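Moving to Otach with too many medicines

When we moved from Vandine to Otach in January, I packed the kitchen in one evening and the books in two. The bathroom cabinet took me almost a week. I did not expect this.

In my country you go to the pharmacy, you get a small paper box, and inside are tablets in foil. When I came here I had to learn the bottles. The first one I could not open at all. I pushed, I turned, I pushed and turned at the wrong time. My neighbor opened it in one second and was very polite about it.

Now I have the opposite problem, I keep everything. I had 7 bottles of the same pain tablets, two of them in the 500 size and the rest in the 200. Why did I buy 500 tablets? It was cheaper for each tablet, and my mother raised me this way. Most of them were past the date on the label before I was halfway through.

The pharmacy on Skurkitz Street takes back old medicines, but only until 5 in the afternoon, and I finish work at that hour. So the bag traveled with me in the car for some days. Finally I went during lunch. The woman at the counter told me to keep the bathroom for towels and put the medicines in a dry place, for example a high shelf in the bedroom. Steam from the shower is not good for them. I had kept them over the sink for years.

In the new apartment I use one drawer, with a list taped inside. The list has the name, what it is for, and the month when it must go. I write it in my language and in English, in case somebody else has to look for something when I am sick. I also bought a Maruyama label printer for this, and I admit that I have since labeled the rice and the flour too.

The next thing is the box of cables. I am not ready to speak about it.

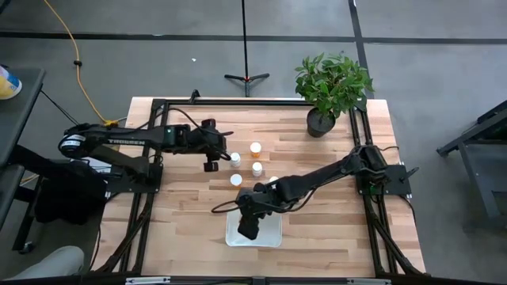
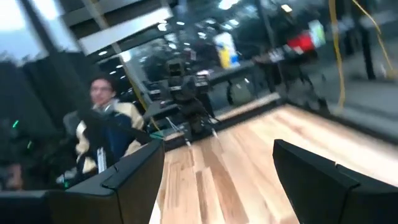
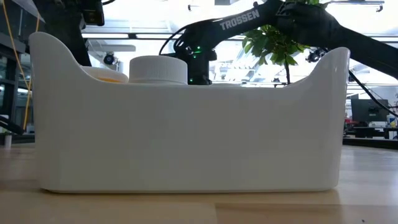 Small bottles on the wooden table (first picture) and the white bin (last picture).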